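Folding on the Bed: Notes for the Talk
Skimon Housekeeping Evening, Nirkarstead
Aug 20, 2022

Slide 1 - Title
Say hello, check the back row can hear. Handout is by the door. Talk runs 23 minutes, questions after.

Slide 2 - Why the bed
Most homes don't have a table big enough for laundry. The bed is flat, wide and close to the closet. It is also soft, so edges sink and folds drift. Pull the sheet tight first. If the comforter is on, take it off.

Slide 3 - The count
I wrote down every piece I folded in March. Total was 356. Tops were 125 of those, and they took the most time. Socks were quick. Pause here, people usually want to compare with their own house.

Slide 4 - Sorting before folding
One pile per drawer, not one pile per person. Put the thick pieces at the foot of the bed and work toward the pillows. Keep hangers off the bed - they snag.

Slide 5 - Long sleeves, 4 steps
Face down, shoulders square.
Sleeves straight across the back.
Sides in to the width of the drawer.
Bottom up to the collar, then turn it over.
Do this one live with the gray top from the bag. Go slow on the sleeves. Mention that heavy cotton won't hold a sharp crease and doesn't need to.

Slide 6 - Good enough
Leave this slide up for a minute. A rough rectangle stacks fine. Smooth it once with a flat hand and move on. Dark pieces on a light sheet are easier to line up, so the background does some of the work. 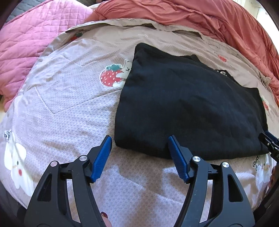

Black top folded on a pale printed sheet, a few wrinkles left in.

Ask who would refold it. Take a show of hands.

Slide 7 - Putting away
Carry one pile at a time. Stand the folded tops on edge if the drawer is deep enough. In the Cabrera dresser they fit upright, in the older one they have to lie flat.

Slide 8 - Questions
Extra handouts are in the box. Switch off the projector before packing up.

Related items
Sheets and Pillowcases: Notes
Drawer Dividers Compared
The Memar Closet, Before and After
Handout: Sorting by Drawer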